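Dustness teaching group – minutes
Thursday, April 20, 2023

1. Hand guiding
We had a good long talk about leading the arm through the wiping task by hand, and most of us still like it best for slow strokes. We now have 185 demonstrations saved, and everyone was very pleased with that. 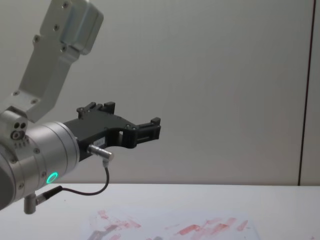
2. Remote control
The Pistex handset still feels a little jumpy near the table – we agreed to try the slower setting for 2 weeks and compare notes at Emelside.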